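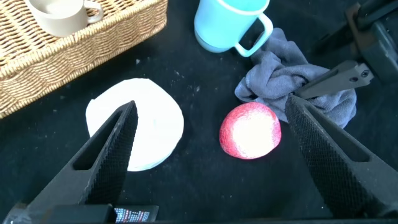 航天器的污染控制,长期以来是卫星研制中最少被公众谈及的一项工作。运载火箭的推力、轨道的高度、相机的分辨率都容易写进新闻稿,颗粒物的沉降则很难。然而对于光学遥感卫星和空间望远镜,颗粒沾附在镜面上造成的散射,足以使一项多年的观测计划打折扣。日常环境中的颗粒,平时极少引人注意,只有落在深色表面上才显得分明:一张黑色台面上散布着细小的白色碎屑和灰尘,肉眼即可看见。能够被肉眼看见的颗粒,在污染控制工程师的分级表中已属于很大的一类,他们每日面对的对象通常要小得多。

本刊此次走访的是位于Limdale的卫星总装厂房,小型天文卫星“Brostari”正在这里进行最后阶段的总装与测试。该卫星搭载两台紫外波段望远镜,由Urnix公司承担平台研制,Peñalver光学实验室承担载荷研制。紫外观测对污染的敏感程度高于可见光观测:一层极薄的有机物薄膜,在可见光下几乎不产生影响,在紫外波段却会吸收相当一部分入射光。因此,项目自方案阶段起即把污染控制列为独立的专业,与热控、结构、姿态控制并列评审。

负责这一专业的是Maite Villalobos。她早年从事真空镀膜,后转入航天器总装,目前带领的小组办公室设在厂房二层,隔着玻璃可以俯视整个总装区。她介绍,污染大体分为颗粒污染和分子污染。颗粒来自人员、工具、包装材料以及加工残留;分子污染则主要来自材料本身的放气,胶粘剂、电缆护套、导热垫和涂层都是常见的来源。前者可以擦拭、吹除,后者一旦在低温镜面上凝结,在轨道上几乎没有补救手段。

“项目经理最常问的问题是,能不能在发射之前统一清洗一次。”Villalobos表示,“对于已经装好遮光罩的望远镜,这样做是行不通的。洁净度要从第一颗螺钉开始管。”

按照项目的规定,每一种进入总装区的非金属材料均须提交放气试验数据。数据不全的,由Peñalver实验室补做。试验将样品置于真空中加热,测量其质量损失以及在冷板上凝结的物质总量。材料清单由Ama Quansah管理。她的工作在很大程度上是同供应商往来信函:某种胶带更换了背胶配方,某种线缆变更了生产地点,均可能使原有数据失效。清单目前已进入第三版,其中有一种导热垫在第二版中获得批准,后来因批次差异被撤下,为此热控专业重新计算了蓄电池舱的温度分布。

厂房的气流组织同样经过重新设计。空气自顶部过滤后垂直向下流动,从地面格栅排出,卫星置于气流上游,人员和工作台置于下游。进入总装区的人员依次通过更衣间、风淋室和粘尘垫,穿戴连体服、面罩和双层手套。纸张禁止带入,操作规程以平板终端显示,签署亦在终端上完成。铅笔、普通棉签和纸箱列入禁带清单的前几行。Urnix公司的总装主管Leandro Calvo承认,最初的抵触来自最有经验的技师。他们习惯在手边放一张写满数字的纸条,改为终端之后,拧紧力矩的记录一度变慢。项目组为此调整了终端界面,将力矩录入放到首页,情况才有所好转。

厂房内各处放置着被称为“见证片”的小片试样。它们与望远镜同处一室,定期取出,在显微镜下计数,以推算镜面上的颗粒覆盖情况。项目关注的颗粒从10微米起计,更小的颗粒另以散射仪测量。见证片的位置颇有讲究:靠近门口的数值偏高,只能反映人员进出的影响;紧贴遮光罩开口的数值最具参考意义,却最容易在操作中被碰到。Villalobos的小组为每一片见证片建立了档案,记录其放置方向、取出时间以及同期进行的作业。今年春季的一组数据曾出现异常升高,小组逐项排查后,将原因归结到一台吊具钢索上的旧润滑脂。钢索随后更换,吊具的检查周期也相应缩短。

振动试验是另一处薄弱环节。试验台设在普通厂房,洁净等级低于总装区,卫星须装入密封罩袋后转运,袋内持续充入干燥氮气。振动本身还会使附着在结构缝隙中的颗粒重新松脱,移动到别处。为此,项目在振动试验前后各安排一次紫外灯检查。检查时关闭照明,技师手持灯具以小角度掠射表面,纤维和多数有机颗粒会发出荧光,随即用专用吸嘴逐一清除。一次完整的检查需要13个小时,通常分两班完成。

Liv Dalen是望远镜科学团队的代表,她关心的是这些数字最终如何折算为观测能力。她解释说,科学团队为整个任务编制了一份“污染预算”,将允许的透过率损失分配到总装、试验、转运、发射以及在轨各个阶段。总装阶段用去的份额越多,留给在轨阶段的余量就越少。发射过程尤其难以预测,整流罩内壁的颗粒会在升空时的振动和声压作用下脱落,卫星研制方对这一阶段的控制能力十分有限。项目组同发射服务方商定了整流罩内表面的清洁要求,并保留在合罩之前派员检查的权利。望远镜的镜盖则要在入轨并经过一段放气期之后才会打开,放气期间平台以加热器使镜体温度高于周围结构,避免挥发物首先凝结在镜面上。

镜盖何时打开,在科学团队内部曾有过争论。部分成员希望尽早开始观测,以赶上一颗目标变星的亮度极大期;污染控制小组则主张等待石英晶体微量天平的读数稳定。双方最终同意以读数为准,不预设日期。Dalen表示,她起初属于前一方,在看过早期材料试验的放气曲线之后改变了看法。

费用也是绕不开的话题。为Urnix公司编制成本报告的Ramiro Manzano指出,污染控制的开支大部分不体现在设备上,而体现在工时上。换装、擦拭、取样、等候复检,每一项单独看都不长,累加起来便挤占了总装进度。在小型卫星项目中,这一矛盾更加突出,因为团队人数有限,取样的人往往也是下一道工序的操作者。他建议后续项目在编制进度时为洁净作业单列工时,避免将其并入各分系统的余量之中。该建议已写入项目的阶段评审报告,尚待Urnix公司管理层答复。

在本刊走访期间,“Brostari”的第一台望远镜已完成光轴校准,遮光罩开口以双层薄膜封闭。第二台望远镜仍在Peñalver实验室等待镜面反射率复测,计划于7月运抵Limdale。转运箱已先行送到,停放在缓冲间内,箱体外壁擦拭过一遍,内壁的取样结果将在次日上午送交Villalobos签字。

分享 13 评论 2

首页 航天 天文 工程 专题 往期 订阅

相关文章
紫外天文卫星的镜面镀层如何选择
整流罩内的声振环境
小型卫星总装厂房的气流设计
石英晶体微量天平的在轨应用
材料放气试验:数据的读法与常见误区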